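Skokatholm releases Clirov woven fruit basket

BINDVILLE, Tue 14 April – Skokatholm today released the Clirov, a shallow oval fruit basket in orange plastic with a looped, scalloped rim. The open weave allows air to circulate beneath stored fruit. The first production run is 2000 units.
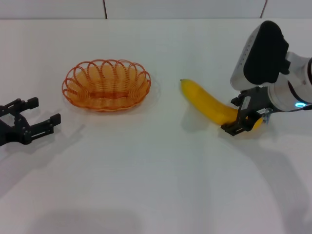

Bananas bruise first at the points of contact, according to Jytte Hjaltadóttir, and a curved floor spreads the load better than a flat tray.

The Clirov is rated to 1000 load cycles and weighs 266 grams. Other colours – all in the same weave – will follow through Hamada stores.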